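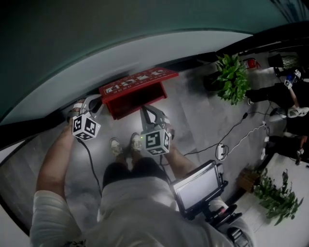

Gripper shifts on the packing side, what changed for you?

ostrander_k
Posted 2021-04-07
We pack small retail boxes at the Ustau site. Since the start of the year 3 people per shift come off the line and spend half the day on the hand grippers, recording picks and box handling for the Illik cell. I'm one of them. Same hourly rate, same breaks. Wondering how other sites set this up, mainly rotation and whether it counts toward your packing numbers.

benchvise
Ours counts as indirect time, so it doesn't touch your rate. Check how yours is coded before the end of the month. Two people at our place were logged as packing while they were on the grippers and their numbers looked terrible. It got fixed but it took 2 pay periods.

ostrander_k
Didn't think of that. Will ask.

mellowpine
I did it for six weeks and asked to go back to the line. My wrists were worse than they ever were from packing. You hold the thing out in front of you and move slow on purpose, and slow is harder than fast. Also the cable. I was stepping over it all day.

Shu-fen Shih
I run the schedule at Chou, second shift. We cap it at 70 minutes and then the person goes back to regular work. Before the cap we had complaints about wrists and shoulders, same as above. We also put two people on together so one can check the takes while the other is working. Cables get routed to one side before anyone picks up a gripper. That part is on the lead, not on the operator.

dunmore77
Am I the only one who thinks this is training your own replacement? They need us to show the machine how to open a box. Once it can open a box, what are we there for?

benchvise
You've said this in every thread since the palletizer went in. Headcount at our site went up after the palletizer.

dunmore77
Headcount went up in receiving. Packing lost 19 spots. Those are different people.

benchvise
Fair, but most of those were moves, not layoffs.

dunmore77
Moves to nights. Ask anyone with kids how that went.

Shu-fen Shih
Both of those can be true. At Chou the cell took over the one box size it was trained on and the line still does everything else. I can't tell you what it looks like in two years and neither can my manager - I asked. What I would push for is getting the gripper work written up as its own job with its own pay grade. Right now it is "other duties."

mellowpine
Agree with the pay grade. Bomo did that, my cousin works there. It's a small bump but it's on paper.

ostrander_k
Update, I asked. We are coded as packing. Supervisor says she'll change it going forward but isn't sure about the back weeks.

benchvise
Get the back weeks in writing. Dates and hours.

dunmore77
And keep a copy at home.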